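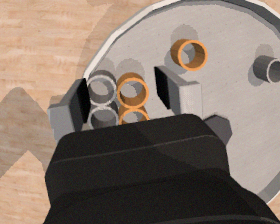 What happens to my Metau shares when the company spins off Femel?

You keep every Metau share you own, and one new Femel share lands in your account for every five Metau shares you held on the record date. Nothing to sign. Nothing to pay. Leftover fractions get sold by the broker and paid to you in cash.

By Rongrong Luo
18 October 2026

Spinoffs make people nervous. One morning the stock you own opens lower, a ticker you have never heard of shows up underneath it, and the cost column says zero or N/A or something plainly wrong. My inbox after the Metau announcement was mostly a version of one message: did I just lose money?

Probably no. The drop in Metau on the first day of split trading should be close to what Femel is worth, spread over the old share count. Should be. Markets are sloppy for a week or two after these things and both halves can trade at prices that make no sense to anyone who read the filing.

So, the filing. I read it over two evenings and a train ride. Long. Here are the parts I marked up.

Metau is keeping the pump and valve business. Steady, dull, 26 percent operating margin in the last fiscal year, sells mostly to water utilities and they pay their bills. Femel gets the coatings plants, the research lab in Llewellyn and, if you scroll down far enough, most of the debt. That last one is worth slowing down for. A parent gets to decide who carries what out the door, and parents tend to be kind to themselves. Femel starts life owing 40 percent of its own assets. Survivable. But it will not be paying a dividend for a while, whatever the slides hint at with that line about "capital return optionality."

If you bought Metau for the dividend, check the new number. The board has said the combined payout "will be reviewed." I have been reading board language long enough to hear a cut in that. Could be wrong. I would plan on a smaller check and be pleased if it isn't.

The forced selling

Every spinoff has some. Index funds that hold the parent may not be allowed to hold the child, too small or wrong sector, so out it goes in the first few sessions at whatever price is on the screen. Income funds, same story, no dividend means no reason to keep it. Then regular holders who never asked for a coatings company and sell to tidy up the account. I did exactly that with a spinoff years ago, sold on day two, felt very organized. The stock doubled. I still look it up sometimes when I want to feel bad.

That doesn't mean Femel is cheap. It means the early price will be set by people who are selling for reasons unconnected to the business, and you dont have to be one of them. Give it two quarters of standalone numbers if you can stand the wait.

What I want to see in those numbers: gross margin holding up now that Femel buys its own resin without Metau's purchasing desk behind it. Interest cost. And how much is going back to the parent under the transition services deal, payroll and IT and so on, scheduled to run until June. After that Femel has to pay for its own back office and we find out how lean it is.
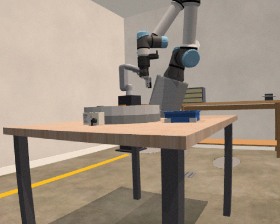

INVESTING BASICS | COST BASIS AND TAXES

Now the boring bit. Also the bit that costs people money.

Metau's lawyers expect the split to be tax-free for US holders, meaning no tax bill just for receiving the new shares. (Cash for the fraction is different, that is a small sale and it goes on your return.) But your original cost has to be divided between the two stocks. Say you paid $1,000 for your Metau. After the split that $1,000 doesn't vanish, part of it moves over to Femel, in proportion to the trading values at the start. The company puts out a form with the percentages. Your broker is supposed to apply it. Supposed to.

Look at it yourself once the form is up. Especially if you moved brokers at any point, or hold very old shares, or reinvested dividends through the company plan. I found a zero basis on one of my own lots from an earlier deal and it took three phone calls to get it fixed. If it had stayed at zero I'd have paid tax on the whole sale.

Holding period carries over, by the way. Owned Metau for 7 years, you have owned Femel for 7 years as far as the IRS cares. IRA holders can skip most of this section.

The Brodel question

Plenty of readers asked if Brodel buys Femel. They compete in coatings, Brodel has cash, it is the obvious match and the message boards have the deal all but signed. I would not buy on it. A takeover too soon after a tax-free spinoff can wreck the tax treatment, and the separation agreement makes Femel cover Metau's bill if Femel is the one who caused it. Bankers can work around that sometimes. It slows everybody down though, and any price Brodel offers would have to allow for it.

What am I doing? Keeping Metau. Keeping the Femel shares when they arrive, a small position, small enough to ignore till the second earnings report. No plans to add to either one at todays prices. The first Femel call hasn't been scheduled yet, and I'll write it up when it is.

Rongrong Luo owns shares of Metau and has no position in Brodel.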